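I have been wearing the same pair of sneakers for six years. Well, the same model, I should say, because I'm on my fourth pair now and they've all been the Fuseck low-top in gray with the gum sole. My sister calls them my substitute teacher shoes. She isn't wrong.

So in November, when Fuseck announced they were bringing back the Wirkach, I surprised myself by wanting it a LOT. If you weren't into this stuff the first time, the Wirkach was their chunky trail runner, the one with the speed laces and that weird little rubber fin on the heel. I had wanted it in college and could not come close to affording it. I ate a lot of rice in college. Shoes were not happening.

The new one is $146, a little more than I'd normally spend on something I'm going to wear to the grocery store. I told myself I'd think it over for a month. I thought it over until lunch.

Then came the sizing. I'm a 9 in pretty much everything, but the product page said to go up half a size, and two reviews said to go down, and one person had given it a single star because it was delivered to their neighbor. Very helpful, thank you. I went with the 9.5. They came out of the box feeling like boats, so back they went, and I waited another week and a half for the 9. The 9 is perfect with thin socks and a bit snug with thick ones. If you have a wide foot, listen to the product page!

Color was the other headache. There are three: the original moss and orange, an all-black, and one called Grillinard that's sort of a burnt brick with a cream midsole. I was dead set on the moss for nostalgia reasons and then kept going back to the Grillinard tab. You can guess which box is sitting in my closet. It goes with jeans, it goes with my olive pants, and it hides dirt really well, which I've already tested on the path behind the reservoir.

Comfort so far: good, getting better. The first couple of days the collar rubbed my left ankle (always the left one). I walked 26 miles in them over the next few weeks, mostly to work and back, and the rubbing stopped somewhere in there. The foam is firmer than I'm used to. My knees like it, my arches are still deciding. The speed laces are great until they loosen at the top, so I tuck the toggle under the second loop and leave it alone.
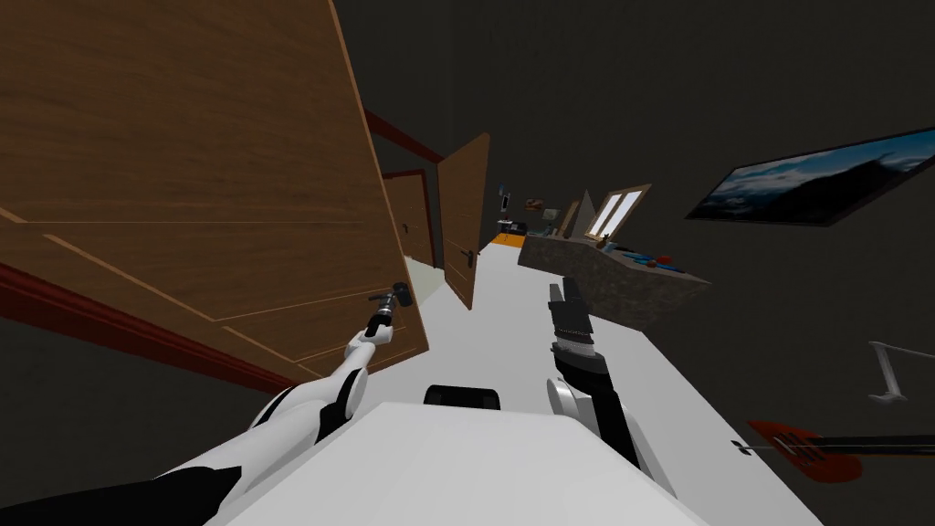

Simulated hallway, with the big wooden door open.

I did look at the Ajayi mid before I bought these, and I know somebody is going to ask. It was marked down to $70 at the outlet, and it's a nice shoe for that! The suede felt soft and the tongue doesn't slide around. But the toe box is narrow and I could feel my little toe complaining before I made it to the mirror. For $70 I might still go back for a pair in navy, if there are any left in my size.

What I won't be doing is paying resale for the moss. I saw a pair listed for $200 last night, used, with no box and one of the insoles missing. I closed the laptop and went to bed.

Next up I need to find decent replacement laces for my old gray pair, the flat kind, 45 inch if possible. If you have a favorite, leave it in the comments.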